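Glass lids fogging and spitting when I cook rice, is it me or the lid?
Posted in Kitchen Help by Roxana Cozma, 9 June 2025

Hi all! I moved into a rental in Bedcombe in April and inherited a set of pots from my aunt, and I've been trying to make plain white rice on the stove like a normal adult. Every single time it foams up, lifts the lid and dribbles starchy goo all over the burner. I use two cups of water to one of rice, bring it to a boil with the lid on, then turn it down. The lid is glass with a metal rim. My mom always used a heavy metal one and never had this problem (or she hid it well). Do I need a different lid, or am I just cooking it wrong? I'd love to keep these pots if I can.

Arnel Calimlim
Your lid is fine, don't buy anything! I grew up on rice and here's what I'd change. Rinse it first, in a bowl, three or four times, until the water is only a little cloudy. All that loose starch is what makes the foam. Then bring it to a boil with the lid OFF, give it one stir, turn the burner down as low as it goes and only then put the lid on. If your burner's low setting is still kind of wild (mine was, in my last apartment) move the pot to the smallest one. Twelve minutes, then off the heat for ten, and no peeking. I'd also drop the water to a cup and a half once you're rinsing. If it still bubbles up, your pot is too small for the amount you're making. Mine should never be more than half full at the start.

Yannick Maillard
get a rice cooker. I've had mine forever

Torben Weidemann
Agree with Arnel on rinsing. On the lid itself, I cook with glass ones all the time and like being able to see what's going on in there. Lay yours on the counter without the pot and check whether it sits flat. If it rocks, the rim may be bent and it'll rattle and spit whatever you do. And don't put it under cold water straight off the stove, let it cool down first. 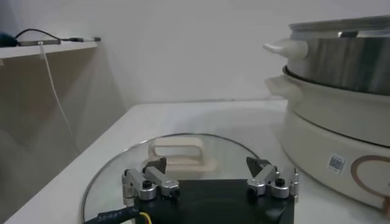

Clear glass lid with a thin metal rim, flat on the countertop.

If the rim gets gunky, an old toothbrush and dish soap will do it.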